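Pesquisar no site Pesquisar por: Pesquisar

Caixa organizadora Skaviden com divisórias: dois meses de uso na mesa de costura

Comprei a minha em setembro, num daqueles impulsos de arrumação que me dão quando acaba o verão e eu volto a ter vontade de estar dentro de casa. Já andava há que tempos a guardar botões em frascos de compota, molas de pressão em saquinhos, agulhas de máquina numa lata de rebuçados que era da minha mãe, e de cada vez que precisava de um simples colchete tinha de despejar meio mundo em cima da mesa. Quem costura sabe como é. A gente senta-se para pregar um botão e, quando dá por si, passou a tarde a separar alfinetes!

A Skaviden é uma caixa baixa, de plástico transparente fumado, com tampa de dobradiça e divisórias lá dentro. Hesitei bastante entre esta e a Masteven, que é mais alta e tem pega, mas a minha gaveta é rasa e a pega não ia servir para nada. Foi o Florin Hodoroagă, que arranja máquinas de costura aqui na rua e tem paciência de santo para as minhas perguntas, quem me disse para ir pela mais simples. Ele usa duas na oficina para parafusos e molinhas e está contente.

Começo pelo que mais me agradou, que é a cor. Parece um pormenor tonto, eu sei, mas tive caixas completamente transparentes durante anos e ficam sempre com um ar de loja de ferragens, por muito arrumadas que estejam. Este cinzento fumado é discreto, fica bonito em cima da minha mesa clara, e deixa ver o suficiente para eu saber o que lá está sem levantar a tampa. Os botões escuros custam um bocadinho mais a distinguir ao fim do dia, com o candeeiro aceso, por isso passei-os todos para os compartimentos da frente, onde me é mais fácil deitar-lhes a mão.

O interior está partido ao comprido por uma divisória central, e depois há as outras, atravessadas, que formam as casinhas mais pequenas. Gosto que tenham a borda de cima curva. Os dedos entram melhor e apanha-se uma missanga sem andar a esgravatar nos cantos (quem tem unhas curtas como eu vai agradecer). Os cantos de fora, esses sim, são mais apertados, e as lantejoulas mais fininhas gostam de se encostar lá e não sair. Resolvo com a ponta de um pincel velho.

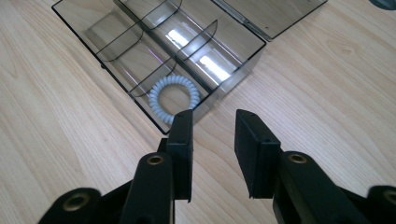 Serve para missangas pequenas ou elas passam de um compartimento para o outro?

Serve, desde que a caixa ande na horizontal; se costuma levá-la na mala, meta as missangas miúdas em saquinhos antes de as pôr no compartimento.

Falo por experiência própria. Levei a minha a casa do Ovidiu Mihăilă, que faz fatos para um grupo de teatro amador e me tinha pedido ajuda com uns coletes, e fui de autocarro com a caixa de pé dentro de um saco de pano. Levava quase 1.000 missangas, separadas por tons, do creme ao castanho, um trabalho de uma noite inteira. Quando abri a tampa em casa dele, os tons tinham-se todos apresentado uns aos outros. Rimo-nos muito, mas só depois do segundo chá. Com botões, colchetes e bobinas nunca me aconteceu nada parecido, porque são grandes de mais para passar por cima das divisórias.

A tampa abre bem para trás e assenta na mesa, coisa que eu aprecio muito. A minha caixa anterior, uma Prustance que ainda tenho na despensa com pilhas e elásticos, ficava com a tampa a meio caminho e fechava-se sozinha em cima da mão. Com esta trabalho à vontade, e até uso a tampa aberta como tabuleiro para pousar os alfinetes que vou tirando da bainha. Convém é contar com o espaço: aberta, ocupa o dobro da mesa, e numa mesinha pequena isso nota-se.

Quanto a defeitos, há dois que acho justo mencionar. O plástico ganha dedadas com uma facilidade impressionante, e com a janela em frente fica cheio de reflexos, de maneira que às vezes tenho de rodar a caixa para ver o que está no fundo de um compartimento. E gostava que a marca vendesse divisórias avulso. Escrevi à loja Meléndez, onde a comprei, a perguntar por isso, e responderam-me com toda a simpatia que não têm nem sabem se vão ter.

Para limpar, uso água morna e uma gota de detergente da loiça, e seco logo com um pano macio. Não lhe passem o lado verde do esfregão! Fiz isso numa outra caixa e ficou baça para sempre.

Dou-lhe 4 estrelas. Tirei uma pelo episódio das missangas, que talvez tenha sido mais culpa minha do que dela, mas uma vedação melhor entre a tampa e as divisórias fazia toda a diferença para quem anda com as coisas de um lado para o outro. Para ficar em casa, na gaveta ou na prateleira, estou muito satisfeita e já encomendei outra para as linhas de bordar, que neste momento vivem enroladas em cartões dentro de uma caixa de sapatos e me olham com ar de censura sempre que abro o armário. Se as meadas couberem sem dobrar, volto cá para contar.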